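Brurner hand-guide kit, second review
Posted in Teaching & Teleop, March

The Brurner kit adds two things to an arm you already own: a hand-guiding mode with gravity compensation, and a remote mode that streams joint targets from a small leader arm. I bought the unit through Planotville and have recorded 120 demonstrations with it, 61 by hand and the rest over the remote link. The task was a pour from a spouted bottle into a cup on a kitchen scale.
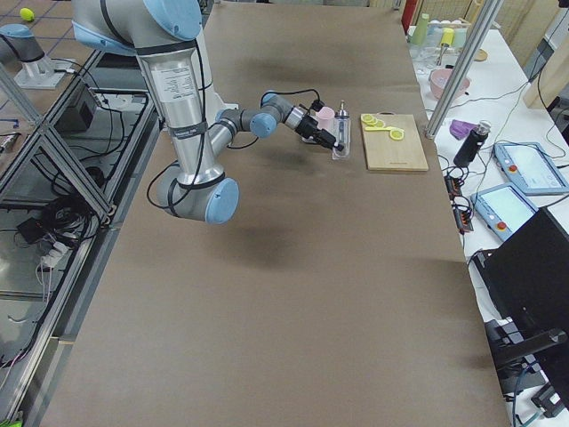 Hand-guiding is the stronger of the two modes. Friction compensation is good at the shoulder and acceptable at the elbow, and the wrist needs a firm push before it lets go. Payload has to be entered before each session. Tall, narrow glass like the bottle in the tray is an awkward thing to approach with the fingers pointing down, and I set the approach height by hand every time. The kit stores that height as a waypoint, but renaming waypoints requires a restart.

Remote mode has a fixed scaling of 2 to 1, leader to follower. For transport this is fine. For the tilt it costs resolution at the wrist, and my early recordings show a visible staircase in the last joint. Firmware from Hidayat, who make the controller board, smooths this at the price of extra lag. I measured 55 ms end to end with smoothing on.

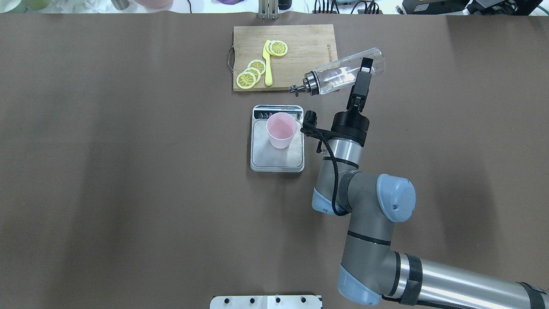

Shota Hamada wrote in after the first review to say that he turns smoothing off for the tilt and back on for the return, using the foot switch input. His recordings are shorter than mine and he discards fewer of them. I tried it. The switch works, but the change is not written to the log, so the operator has to keep a separate note of which segment used which setting.

Export is plain and well documented. Joint states, gripper width and wrist camera frames share one clock. Scale readings are not supported and must be merged afterward by timestamp.

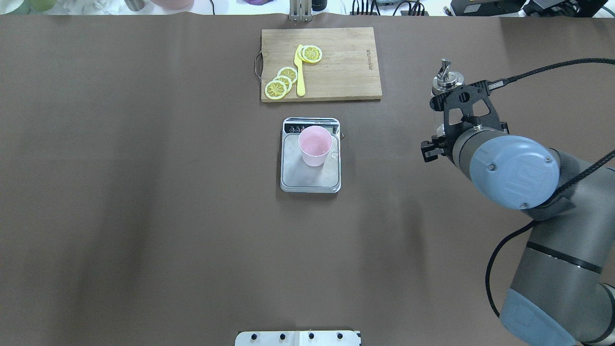 Gripper empty to the right of the scale, cup on the platform.

Verdict: buy it for hand-guiding. For remote work only, the Jimden leader arm has adjustable scaling and a better wrist. Cable strain relief on both is poor.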